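Home | Workshops | Sorting & Storage | FAQ | Contact

Small Parts and Cables: Your Questions

We get a lot of mail at Garach about cords, wires and rubber bands, mostly from people emptying a drawer they have avoided since June. These are the questions that come up most.

Where should I start?

Put everything on a bare wood floor or a table with good light. Dark cables show up well against pale wood. Pull out the flat ribbon cables first, as they crease if you tug on them. 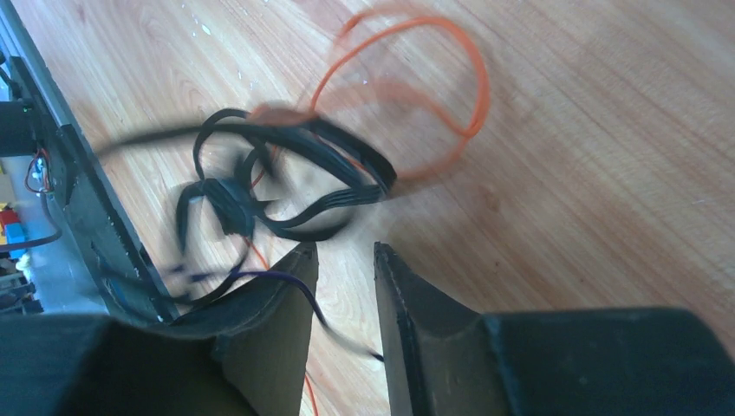

Work from the outside of the tangle and loosen the big loops before you go near the middle. Don't pull on a free end until you can see where it goes.

Do rubber bands need to be sorted by color?

No, but it makes them easier to find. A six-compartment tray works well: yellow, orange, red, dark blue, black, and one section for white and clear. Leave them loose. Throw out any that crack when stretched.
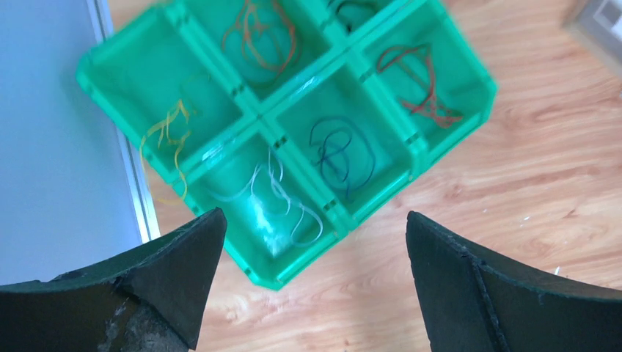

What about thin hookup wire?

Keep each color separate. Orange, white and yellow stored in one heap will knot together, and a small tight knot in insulated wire is slow to undo. If it hasn't come loose after 4 minutes, cut it out. Pieces shorter than 2 inches can go.

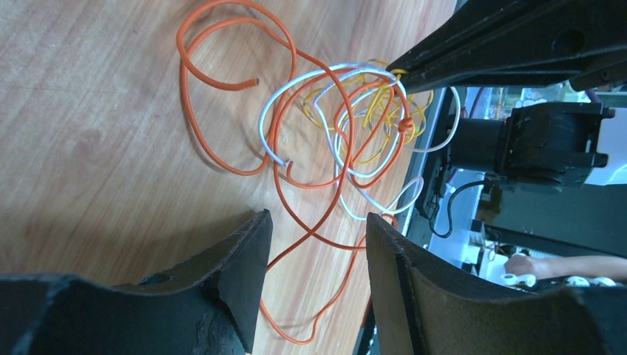

Can I keep flat cables and round wire together?

We don't recommend it. Thin wire coils itself through the loops of a flat cable. Wind the flat one loosely, fasten it with a twist tie, and give it a separate bag or box.

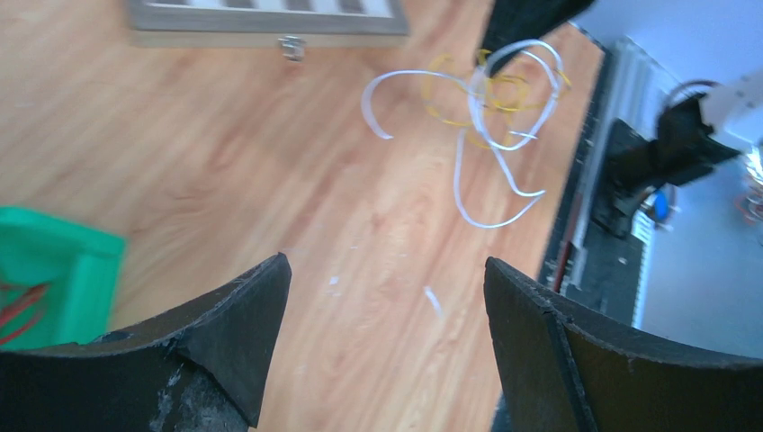 White flat cable and yellow wire, still to be separated.

How long does a full drawer take?

Some 20 minutes for most people.

Filed under: Cords & Cables, Desk Drawers, Small Parts

Comments

Pravesh Motaung: Do you label the bags? Mine all look the same after a while.

Vurkside: Masking tape and a marker is what I use.

Surnorard92: Cut the knot out. I wasted an evening on one.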